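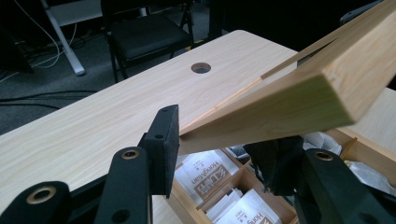 Care of Shared Tables and the Items Kept on Them
Drangate Residents' Handbook, Household Section

The following guidance applies to the common rooms and to the hobby tables on the lower floor. Residents are asked to read it before using a table for woodwork, repairs or the serving of hot drinks. Questions may be left in writing at the front desk before 5 p.m.

Pine boards and laminate tops

Most of the tables in the building have a laminate surface with a printed wood grain. Laminate resists stains well but scratches easily, and a scratch cannot be sanded out. Sawing, drilling and planing are therefore not permitted directly on any tabletop. Use the bench in the Dido room for cutting.

Boards should be lifted onto a table and lifted off again. Do not slide them. A freshly cut end has sharp corners and may carry grit from the saw, and both will mark the surface. Two people should handle any board that is longer than the table.

Before measuring or marking, lay down a clean blanket or a sheet of thick cardboard. Blankets are kept in the cupboard beside the door and should be shaken outdoors before they are returned.

Soft pine dents under a fingernail. Wipe the table before setting a board on it, and place scrap wood under the jaws of any clamp. Resin sometimes seeps from knots in a warm room. Fresh resin can be removed from laminate with a cloth and a little rubbing alcohol. Test the alcohol first on a spot that does not show, and wipe the area afterward with plain water.

Boards awaiting use should be stored flat, off the floor and away from radiators. Boards left leaning against a wall will bow, particularly between November and March. Label each board with the apartment number in pencil. Unlabeled boards are cleared at the end of the month.

Cable openings

Several tables have a round opening for cables. Screws, pencil stubs and sawdust find their way into these openings and collect on whatever is stored underneath. Cover the opening with painter's tape before beginning any work and remove the tape the same day. Tape left over a weekend leaves a sticky edge. Do not sweep debris into the opening. Use the hand vacuum.

Daily cleaning

Wipe tabletops with a damp cloth and a few drops of dish soap, then dry them. Scouring powder and abrasive pads dull the finish and should not be used. Water must not be allowed to stand along the edges, where it may work its way under the laminate and lift it. Replacing the top on the long table in the Hordiienko room cost 486 dollars, and the total spent on table repairs in the past year was 1,270 dollars – a sum the building would prefer to spend on lamps.

Tea and the tea box

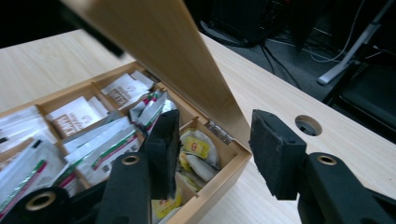
Tea bags in individual wrappers should be stood on edge in the compartments with the printed side facing forward, one kind to a compartment where space allows. Do not force in the last few. Tightly packed wrappers tear when a bag is pulled out, and the lid may not close properly on bags that stand too high. Surplus tea belongs in its original carton in the pantry.

Unwrapped bags with strings and tags take on the smell of their neighbors. Keep them in a compartment of their own, well away from mint, and use them first. Fold each string around its bag before putting it in. Tangled strings may be straightened by hand. Please do not cut them.

A wooden box should never be washed. Once a month, take out all the tea, brush the crumbs from the corners with a dry pastry brush and wipe the partitions with a barely damp cloth. Leave the lid open until the wood is fully dry. When opening the box, support the lid with one hand – small hinges are held by short screws, which pull loose if the lid is allowed to drop back. A loose screw should be reported at the desk.

Keep the box away from the kettle. Steam swells the wood and softens paper wrappers. Hot cups require a coaster on every table, laminate included.

Supplies

Folent paper towels, cloths and dish soap are in the lower pantry drawer. Tea is ordered in lots of 200 bags, or 300 before the winter holidays. Requests for a particular kind should be entered on the pantry sheet by the end of the month before.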